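The Sirnton Two-Drawer Cabinet: Your Questions

Last updated July 2, 2021

Thank you for stopping by! We get a lot of mail about the little Sirnton, and a good part of it asks the same handful of things, so we have gathered the answers on one page. If yours is missing, write to us through the contact form and Ville Heiskanen or one of the rest of us at Hesham will get back to you, usually the same day unless we're all out in the shop with sawdust in our ears.

What is it meant for?

Whatever you like, within reason. We drew it up as a tabletop cabinet for desk clutter – pens, stamps, chargers, the good scissors – and then people started writing in to say they kept tea in it, or embroidery thread, or twenty years of seed packets. It sits happily on a desk, a sideboard or a sturdy shelf. The only places we'd steer you away from are bathrooms and right beside a stove, where steam gets into the wood day after day.

Why are the two drawers opened differently?

We go back and forth about this in the shop, and we've ended up fond of it. The upper drawer has a black handle you can find without looking, which suits the things you reach for all day long. The lower one has a slot cut into the wood, so the front stays flat and quiet for the things you only want now and then. If you would rather have the same pull on both, please ask before you order and we'll see what we can do. We can't change a slot to a handle afterward and make it look right.

Does the grain on mine match the one in your photos?

It won't, I'm afraid, at least not line for line. The light oak look we use has a lot of movement in it. On one face you may get long wavy streaks running on the diagonal, and on the next an arching pattern that reads a bit warmer and more orange. We like to see the faces differ a little. If you have a strong preference for calm, straight grain, leave a note with your order and we'll go through what's on the rack that week and pick the plainest.
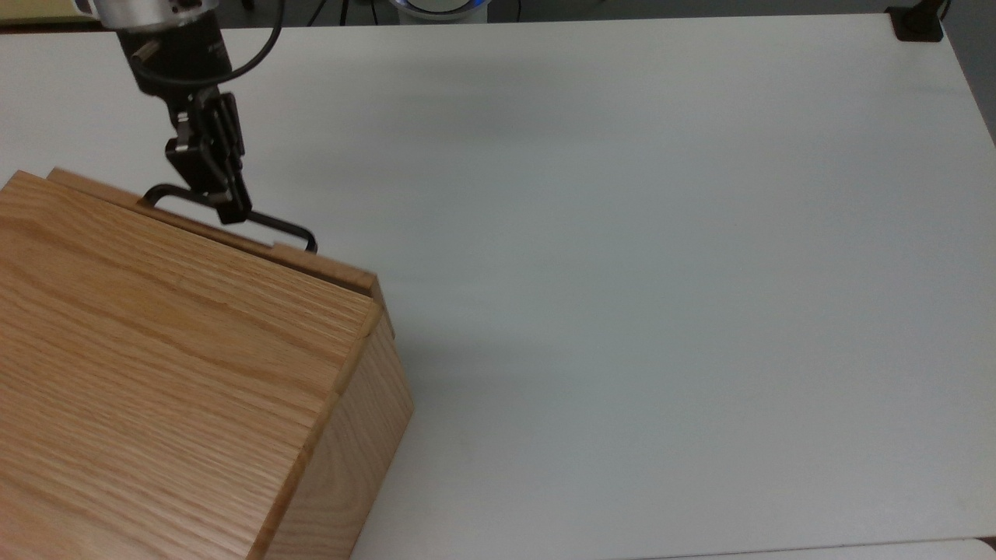 How do I clean it?

A soft cloth, barely damp, wiped along the grain and followed by a dry one. For a sticky spot, add a drop of dish soap to the water. Please skip the scouring pads and anything with bleach in it. Once a year or so you can go over the outside with a thin coat of Prumex paste wax, leave it for 15 minutes, and buff it with an old T-shirt.

Should I wax inside the drawers?

Please don't, especially if you plan to keep paper or fabric in there. Wax can leave a mark on both, and the smell hangs around in a closed drawer for longer than you'd think. An empty drawer left open by a window for an afternoon will freshen up nicely without any product at all.

My top drawer has gone stiff. What should I do?

Summer, probably! Wood takes on moisture when the air is sticky and the drawers get snug. Take the drawer all the way out, rub the bottom edges with a plain white candle, slide it back and work it in and out a few times. That cures nearly all of them. If it is still fighting you in the fall, when the air has dried out, get in touch, and we'll talk about having it back for a touch of sanding. Never pull hard on one end of the handle to free a drawer that has jammed. Ease it back in, square it up, and draw it out with your hand in the middle.

The handle feels loose. Can I tighten it myself?

You can. Empty the top drawer, pull it out, and lay it face down on a folded towel. Give each screw a gentle turn by hand with a screwdriver until the handle stops wobbling, then stop right there. A power driver will crush the wood under the screw before you know it. New handles are part number 510 in our spares list, and the screws come in the same envelope.

Will it scratch my table?

There are small felt pads in the box for you to stick on underneath, one at each corner. We leave them off at our end because plenty of customers want to set the cabinet on a shelf with a lip and would only peel them away again. Wipe the underside first so they hold. Even with the pads on, lift the cabinet to move it – sliding a full one across a painted table is asking a lot of a bit of felt.

Can I stack one on top of another?

Two are fine as long as the heavier things go in the lower cabinet and the whole stack sits somewhere nobody will bump it. We wouldn't go to three. With small children in the house, please keep to one, and put it well back from the edge of the table so an open drawer isn't hanging out over the side at head height. 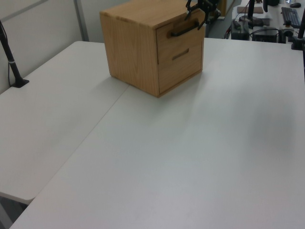
The Sirnton in light oak: black handle on the upper drawer, slot pull on the lower.

Do you make it in other finishes?

Light oak is the one we keep on the shelf. We also offer the Kashindye, a darker version of the same cabinet with the same drawers, which we make in one batch each April and sell until they're gone. We've made more than 200 cabinets between the two so far and light oak has always been the favorite, though the people who love the dark one really love it.

What if I change my mind?

Send it back within 30 days in its original carton, clean and unwaxed, and we'll refund the price of the cabinet. Tape the drawers shut with low-tack painter's tape before you pack it (parcel tape lifts the finish, as we found out with one of our own). Quote item 3223 on the return slip along with your order number, or your parcel will sit on the bench while we try to work out who you are.

Can I come and see one before I buy?

We'd love that. The showroom corner is small, so drop us a line first and we'll clear a chair and put the coffee on. Bring the measurements of your shelf if you have them, and a few of the things you'd like to keep in the drawers.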